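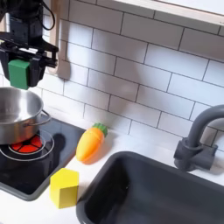

글쓴이 나오미 마산자

아이 주방놀이 세트 닦고 정리하는 법, 자꾸 물어보셔서 한번에 적어요. 저녁 준비 중이라 급하게 씁니다. 오타 양해 부탁.

우선 준비물. 마른 극세사 천 두 장, 미지근한 물, 주방세제 한두 방울, 안 쓰는 칫솔, 면봉. 끝. 전용 세정제 필요없어요. 저는 Hivov 중성세제 쓰는데 집에 있는 거 아무거나 괜찮음.

물은 500ml에 세제 두 방울. 더 넣으면 헹구느라 고생합니다. 거품이 나무 틈에 들어가면 나중에 하얗게 떠요.

나무로 된 부분
물 뚝뚝 흐르는 걸레 절대 금지. 꽉 짜서 결 따라 한 번, 바로 마른 천으로 한 번. 모서리랑 나사 구멍 주변에 물이 고이기 쉬워요. 물티슈는 급할 때만 쓰세요. 매일 쓰면 표면이 끈적해지더라고요. 이미 끈적하면 따뜻한 물에 적신 천으로 두 번 닦고 하루 말리기. 그래도 남으면 한번 더.

크레파스 자국은 베이킹소다를 물에 개서 손끝으로 살살. 박박 문지르면 그 자리만 뿌옇게 됩니다. 저희 집 조리대 한쪽이 그래요... 2월에 제가 수세미로 밀어버림. 매직블럭도 비슷해요. 안 보이는 뒤쪽에 먼저 해보고 쓰세요.

스티커 자국은 식용유 조금 묻혀 10분쯤 뒀다가 닦기. 드라이어는 멀리서 약하게만. 시트지로 마감된 제품은 열 받으면 들떠요.

버튼, 손잡이
칫솔 마른 채로 먼저 털고, 그다음 면봉에 물 살짝. 건전지 들어가는 제품은 건전지부터 빼고 시작합니다. 이거 까먹고 닦다가 소리나는 버튼 하나 먹통 만든 적 있음. 돌리는 손잡이는 쑥 빠지는 것도 있고 안 빠지는 것도 있으니 억지로 당기지 말것. 뒤에서 나사로 잡아둔 경우가 많아요.

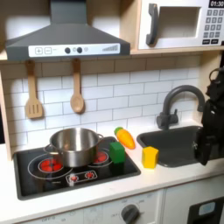
후드랑 전자레인지. 버튼 틈은 면봉으로.

숫자판처럼 글자 인쇄된 데는 알코올 쓰지 마세요. 한 번은 괜찮은데 몇 번 하면 글자가 흐려집니다. 소독이 꼭 필요하면 천에 살짝만 묻혀서 글자 없는 쪽만.

후드 위쪽은 먼지가 진짜 잘 앉아요. 아이 눈높이에선 안 보이고 어른은 잘 안 들여다보는 자리라 그런듯. 마른 천으로 위에서 아래로. 선반, 조리대, 문 순서로 내려오면 두번 일 안 합니다. 바닥은 맨 마지막.

싱크대 통
빠지는 통이면 빼서 욕실에서 씻기. 안 빠지면 젖은 천으로만. 물놀이를 시키고 싶으면 밑에 수건 깔고 끝나자마자 닦아주세요. 밤새 두면 나무판이 부풀어요. 한번 부풀면 못 돌립니다.

냄비랑 모형 음식
스텐 냄비는 진짜 냄비처럼 세제로 씻고 바로 물기 닦기. 물얼룩은 식초 한 숟갈 탄 물로 지워요. 나무 음식은 담그지 말고 닦기만, 천 음식은 세탁망에 넣어 찬물로. 찍찍이는 서로 붙여놓고 돌려야 보풀이 안 생깁니다. 플라스틱은 모아서 대야에 한꺼번에.

찍찍이에 낀 머리카락은 이쑤시개보다 핀셋이 빨라요.

수납
상자를 종류별로 너무 잘게 나누면 아이가 절대 안 지켜요. 저도 해봤다가 포기. 음식 상자 하나, 그릇 상자 하나면 충분합니다. 상자는 Tikkanen 뚜껑 없는 거, 깊이 얕은 걸로. 깊으면 전부 쏟아요. 안 갖고 노는 건 따로 빼서 옷장 위에 올려두고 한 달 뒤에 바꿔주면 새것처럼 놉니다 ㅎㅎ
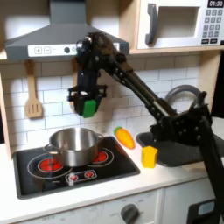 후드 밑까지 닦아주면 훨씬 깔끔해요.

나사 조이기
청소하는 김에 문짝이랑 다리 나사도 한번씩. 전동 말고 손드라이버로요. 헛돌면 이쑤시개에 목공풀 묻혀 구멍에 꽂고, 마르면 잘라낸 뒤 다시 조이기. 벽 고정 끈도 당겨보세요. 아이들이 문에 매달립니다.

댓글로 조이스 마코리 님이 알려주신 것 하나 추가. 문 닫을 때 쾅 소리 나면 안쪽 모서리에 동그란 펠트 스티커 붙이기. 바로 해봤는데 조용해요. 의자 다리에 붙이고 남은 걸로 했어요.

중고로 받은 제품이면 설명서부터 찾아보시고, 칠이 일어난 데는 없는지 손으로 훑어보세요. 거스러미는 고운 사포로 몇번만 밀고 마른 천으로 가루 닦기.

얼마나 자주? 저는 마른 천은 이틀에 한번쯤, 물걸레는 토요일 아침. 감기 도는 철엔 손잡이만 더 자주 닦아요.

다음엔 블록 매트 세척 올릴게요. 지금 국 끓어서 이만

4월 30일 수정: 식초물 비율 물어보신 분, 물 한 컵에 한 숟갈이에요.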